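Section 3: Setting up quizzes and the question bank in Clurkport

This section takes you from an empty question bank to a quiz your learners can open. It's the part of Clurkport that most new course leads are keenest to reach, and quite right too, as it's great fun once you get going! Allow yourself a quiet half hour for the first one. The second will go far quicker.

Before you start

You need the Editor or Lead role on the course. If you only see the words "View results" under the Quizzes tab, you have the Marker role and will have to ask your site administrator to change it. At Kudton sites that is Diane Wong's team, who can be reached from the Help link at the foot of any course page.

You should already have set up your course shell and your groups (Section 2). It's possible to build a quiz without groups and add them afterwards, but you'll have to go back and release the quiz a second time.

Note: The screens in this section are those of the standard theme. If your site uses the Ngô theme, the tabs run down the left instead of along the top, and the Save button is a tick. Everything else works the same way.

3.1 Make a question bank

A question bank is a shelf for your questions. Quizzes borrow from it, so a question you write once can turn up in as many quizzes as you like. We love this feature, and we think you will too.

1. Open your course and choose the Quizzes tab.

2. Choose Question bank, then New bank.

3. Type a name. Keep it short and put the topic first, for example "Fractions, first term". Banks are listed in alphabetical order and there's no way to drag them about.

4. Choose who can use the bank. "This course" is the usual setting. "My courses" lets you borrow from it in every course where you are Lead. "Site" shares it with every Editor on your site.

5. Choose Save.

Caution: Once another course has borrowed from a Site bank, you can't change it back to "This course". You can still edit the questions inside it, and your edits will show up everywhere they have been used, including in quizzes that learners have open at that moment. Do your editing outside lesson time if you possibly can.

3.2 Add questions by hand

1. Open the bank and choose Add question.

2. Pick a type. Multiple choice, short answer, matching, ordering and picture label are all available from the start. File upload appears only if your administrator has switched it on.

3. Type the question in the top box. You can paste from a word processor, and bold, italics and bullet points will survive. Tables won't, so use the table button in the editor.

4. Fill in the answers and tick the right one or ones. For short answer questions, put each accepted spelling on its own line. Capital letters are ignored unless you tick Match case.

5. Add feedback if you wish. There are two boxes, one for a right answer and one for a wrong answer, and learners see it when you release the marks.

6. Add at least one tag. Tags are how you'll pull questions out later, and a bank without tags is a very long list to scroll through!

7. Choose Save and add another, or Save and close.

Note: Drafts are kept in your browser until you save. If the page closes before then, open the same bank on the same computer and choose Restore draft. A draft can't be restored on a different computer.

3.3 Bring in questions from a file

Lots of people come to Clurkport with years of good questions already written. You can bring them over in one go, and it really is a lovely moment when they all pop up in the list.

1. From the bank, choose More, then Get sample sheet. Save the sheet and open it in your spreadsheet program.

2. Copy your questions into the sheet, one to a row. Leave the headings in the top row exactly as they are.

3. Save the sheet as a CSV file. If you are asked about the text format, pick UTF-8, or accented letters may come through as odd symbols.

4. Back in Clurkport, choose More, then Bring in file, and pick your CSV.

5. Read the check page. Rows that can be used are marked green, and rows with a fault are marked amber with a short note saying what's missing.

6. Choose Bring in green rows. Amber rows are left out, and you can download them as a separate sheet to put right.

The biggest single file we've brought in during testing had 1,369 rows, with 556 pictures to go with them, and it came through in one piece. For a sheet of that size, leave the tab open until the bar fills. You can carry on working in another tab.

Caution: Bringing in the same file twice gives you two copies of every question. Clurkport doesn't look for doubles. If it happens, go to More, then Undo last file, before you do anything else in the bank.

If you are coming from Zorby, export with the option called Plain rows. The other Zorby export packs everything into a single column, and the check page will turn every row amber.

3.4 Add pictures to questions

Pictures brighten up a quiz no end, and for younger learners they can carry half the question. Clurkport takes JPG and PNG files. Each question can have up to 3 pictures in the question box and one for each answer.

1. Open the question and click where the picture should go.

2. Choose the picture button, then Upload or From course files.

3. Type a text description. This is read aloud by screen readers, and you can't save the question while the box is empty. Say what the learner needs to know and stop there. Take care that the description doesn't hand over the answer.

4. Choose a size. Small sits beside the text. Medium and Large sit on a line of their own.

5. Choose Place, then check the result in Preview. Use the phone button at the top of the preview to see it on a narrow screen as well.
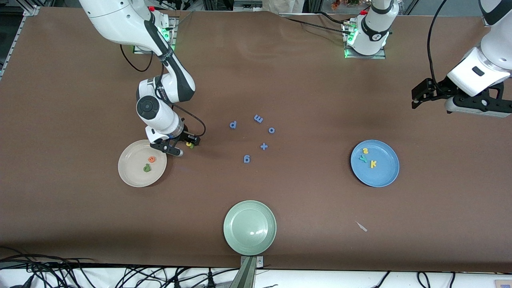
3.5 Build the quiz

1. Go back to the Quizzes tab and choose New quiz.

2. Give it a title and, if you like, a short welcome message. A friendly line here goes a long way, particularly with learners who find tests a worry.

3. Choose Add from bank. Tick single questions, or choose Random draw and enter a tag and a number. With Random draw, each learner gets their own pick from the questions that carry that tag.

4. Set the marks for each question. The default is one. Questions in a Random draw must all carry the same mark.

5. Set the time limit, or leave it blank for none. Extra time for particular learners is set on their profile and is added without you doing anything here.

6. Set the number of attempts. If you allow more than one, choose whether Clurkport keeps the best, the latest or the average.

7. Choose Save as draft.

Note: A Random draw needs more questions than it gives out. If the tag holds fewer than you've asked for, the quiz will save as a draft but the Release button will stay grey.

3.6 Try it yourself

Please don't skip this step, tempting as it is! Choose Try as learner on the draft quiz and work through to the end. Get a few questions wrong on purpose so that you can read your own feedback. Your attempt is cleared when you leave the page and never reaches the mark book.

If a short answer question marks you wrong when you were right, look for a stray space at the end of the accepted answer. Delete it and save.

3.7 Release the quiz

1. Open the draft and choose Release.

2. Pick the groups. Learners who aren't in any group won't see the quiz, even if you choose All groups.

3. Set the opening and closing times. Times follow the clock of your site, so learners abroad will see them changed to their own local time.

4. Choose when marks are shown: straight away, when the quiz closes, or when you say so.

5. Choose Release now.

Learners get a message on their course page. They also get an email if they've left emails switched on.

Caution: After the first learner has started, you can lengthen the time limit but you can't shorten it, and you can't take questions out. To drop a faulty question, open Results, choose the question and pick Give full marks to all.

Once the first results come in, turn to Section 4 for the mark book, the charts and how to send marks home before the December break.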